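Speaker notes: The table is the room
May
By Kazuhiro Miyazaki
Print this page | E-mail this page

Thank them for coming out. Say hello to the people from Lorov, who lent us the chairs. Ask if they can hear me at the back before I get going, because last time I talked for a good while before somebody waved.

Start with my grandmother's table. It was pale wood, and it lived in the kitchen for 56 years, and when we finally had to carry it out of the house we found out that everybody in the family had a different story about the same dent near one corner. My uncle said it was a dropped iron. My mother said it was my uncle. (Pause, let them laugh if they want to.) I bring this up because when people ask me how to pick a table, they nearly always want to talk about size and price, and I would like them to think for a minute about all the things that are going to happen on top of it.

Then go on to color. Dark tops look wonderful in a showroom and they show every crumb and every bit of dust by lunchtime. A light top is kinder that way, though it's harder on you when it comes to tea and beets and ballpoint pen. I have lived with both and I would choose light again, mostly for what it does to a room on a gray morning. Slow down here and give them time to look.
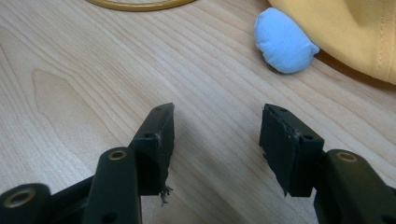 517 words

A light-colored wooden top, nice and plain, and a color I could happily look at over breakfast for years. If somebody asks what finish to use on a table like that, tell them to try it on the underside first and live with it for a week. I am fond of oil at home. The Gachanja workshop people like wax, and we have been arguing about it, very pleasantly, for longer than I care to admit.

Next, the weekly wipe. Soft cloth, warm water, a drop of dish soap, wrung out until it hardly drips. Go with the grain. Then a second cloth to dry it, and please do the second cloth, even when you're tired! Most of the cloudy rings I get asked about started as a puddle that sat overnight under a vase.

Scratches. Tell the Rurenetti story, but the short version. They had a long table in the front office that they were ready to throw out, and we spent one afternoon on it with fine paper and oil, and it is still there with people eating sandwiches at it. Don't get into grit numbers unless they ask. If they do ask, there's a page in the handout.

Mention that you don't have to fix everything. I left a pen mark on my own table that my daughter made when she was learning to write her name, and I oil right over it every spring.

Leave time for questions. If it goes quiet, ask who still has a table they grew up with, and let them talk, they're usually better than I am. The handouts are by the door, 100 copies, and Vavex has kindly put out a tray of sample cloths next to them. Take one home, try it tonight after supper, and write to me if it streaks.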